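Volthorpe 白色长桌使用感受（附桌上的小收纳）

评分：4 星

我不是中国人，中文是后来学的，有些说法可能不太地道，请大家多多包涵。这张桌子我从五月开始用，每天早上和傍晚都坐在那里，所以我觉得可以写一点比较实在的意见。

先说尺寸。买以前我量了房间，窗边到柱子的距离只够放一张不太深的桌子。Volthorpe 的商品页写高度 71 厘米，我收到以后自己也量过，是对的。对我来说这个高度比较舒服，写字的时候肩膀不会抬起来。如果您个子很高，我建议先到店里坐一坐再决定。

桌面是白色的，长方形，右边有一个圆形的穿线孔。这个孔我开始觉得没有用，后来把台灯的线从那里放下去，桌子马上整齐很多。缺点是孔没有配盖子，小东西容易掉进去，我已经掉过两次橡皮。客服回答我说盖子要另外买，我认为这一点不太应该。

白色桌面最大的问题当然是脏了很明显。铅笔的灰、咖啡的印子，都看得清楚。不过擦也容易，用湿布就可以，不需要清洁剂。我试过一次 Tukow 的喷雾，擦完有一层淡淡的痕迹，还要再擦一遍，所以现在不用了。

桌上的东西我尽量少放：一个橙色的纸盒，后面一个白色的容器，旁边一个白色的小杯子。

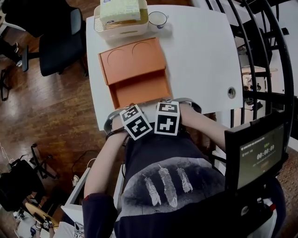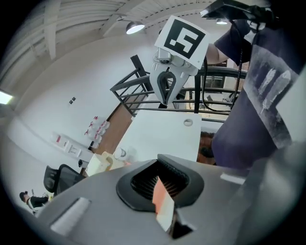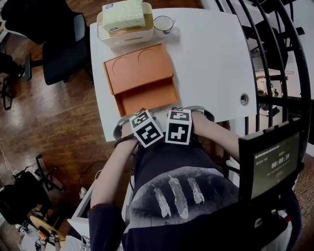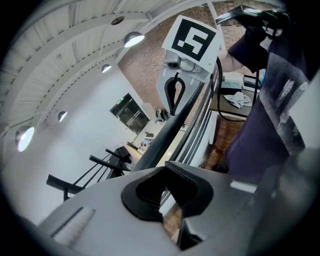 纸盒是 Liew 的，价格很便宜，比桌子便宜 100 倍也不夸张。它的好处是前面是开放的，拿东西不用把盒子整个搬过来。可是纸板毕竟是纸板，折线的地方用久了会变软，盖子也不能压重的东西。如果想放剪刀、订书机这一类有重量的文具，我建议买塑料的。放便条、票据和回形针，它完全够用。

回到桌子本身。安装我一个人做的，用了 43 分钟，其中大概一半的时间是在看说明书。说明书的图很小，第三步和第四步的螺丝看起来一样，其实长度不同。我装错了一次，只好拆下来重新装。请您打开包装以后先把螺丝按长短分开，这样会省很多麻烦。

稳定性方面，平时写字、看书都没有问题。两只手臂同时压在桌边，桌子不会翘起来。但是如果用力擦橡皮，会有一点点晃，尤其是地板不太平的时候。我在一个桌脚下面垫了毛毡，情况好多了。

我以前用的是 Huderov 的桌子，颜色深，桌面更厚，搬家的时候两个人抬都很吃力。新的这张轻，打扫的时候我自己就能推开。要说质感，我还是更喜欢旧的那张；要说方便，新的比较好。

气味也写一下，因为我买之前在评论里找不到这个信息。刚拆开的时候有一点味道，开窗通风以后，过了几天就闻不到了。

扣掉一颗星，是为了穿线孔的盖子和那本说明书。桌角的耐磨程度我现在还不能判断，等用满一年，我会回来补充。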